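Scheduled Publishing and Comment Review for a Small Organization: Final Project Report

Submitted by Oluwaseun Adeleke and Funmilayo Ajayi
Department of Information Systems, Rambridge College
July 2021

1. Background

The Adebisi Community Library runs three social media accounts and a newsletter. Before this project, posts were written by whichever staff member was on duty and published by hand during opening hours. Comments were read when time allowed. The library asked the department for a tool that would let staff prepare posts in advance, send them for approval, and see incoming comments on one page.

The tool described in this report is named Uvau. It was designed and built over one semester, beginning in February. The report covers the requirements, the structure of the software, the trial with library staff, and the matters left open at the end of the project period.

2. Requirements

Requirements were gathered in two meetings with library staff and from a review of the accounts. The library set the following conditions:

Posts must be approved by a second person before publication.
Staff must be able to cancel a scheduled post up to the moment it is sent.
No comment may be deleted automatically.
The tool must run on the library's existing server.

The third condition shaped much of the later work. Our first proposal included automatic removal of comments that matched a list of blocked words. The library declined this on the grounds that its public comment policy requires a staff decision in every case. Uvau therefore places matching comments in a review queue and takes no further action.

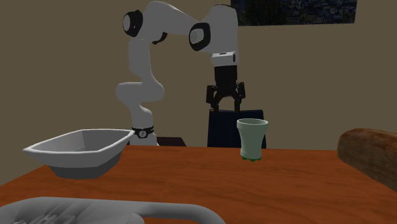
3. Structure of the Software

Uvau has three parts: a post editor, a scheduler, and a comment queue. All three share one database. The editor stores each draft with its author, the intended accounts, and the planned time of publication. A draft cannot pass to the scheduler until a second user has marked it approved. If an approved draft is changed, the approval is withdrawn and must be given again.

The scheduler checks for due posts once a minute. Where a network refuses a post, the scheduler tries again three times and then alerts the author by email. In the first version, a post that had been accepted but not confirmed was sometimes sent twice. We corrected this by giving each post a reference that is recorded before sending and compared afterward.

The comment queue uses Pralau, a text matching library written by students in an earlier year of the program. Pralau compares each comment with a word list held by the library staff. It handles common misspellings reasonably well but has no understanding of context, and it was not changed for this project.

4. Trial

The trial was carried out with 13 users, all of them employed by the library. Each user received a short written guide and an account on the test server. During the trial, 3,575 comments passed through the queue. Drafts were limited to 1,000 characters, a figure chosen by the library to suit its newsletter summaries.

Users reported that the approval step was clear but slow when only one senior staff member was present. Several asked for a notice on the opening page showing how many drafts were waiting. This was added in the second week. Two users found the calendar view hard to read on a phone, and the layout was changed so that small screens show one day at a time.

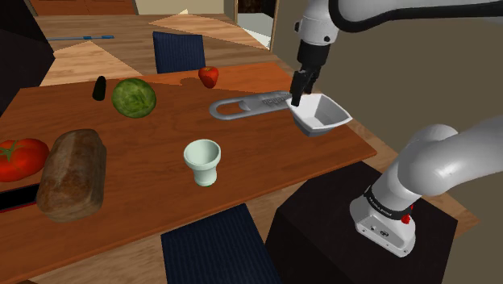 The queue was slower than expected under load. In a separate test using 4,000 stored comments, the page took long enough to open that users would likely have reloaded it. Loading comments in smaller groups resolved the delay. The word list also required attention. Many entries had been copied from an older document and matched ordinary terms found in book titles, so harmless comments were held for review. Staff shortened the list, and the remaining matches were judged to be useful.

5. Division of Work

Oluwaseun Adeleke wrote the scheduler and the database layer. Funmilayo Ajayi wrote the editor and the comment queue and prepared the user guide. Testing and the present report were shared equally.

6. Open Matters

The email alerts depend on a department mail account that will close at the end of the academic year. The library has been advised to supply its own account before that date. Image posts are supported on two of the three networks only. Support for the third would require a review by the network operator, and an application has not yet been made.

The source code and the user guide have been placed in the department archive. Requests for access should be addressed to the department office.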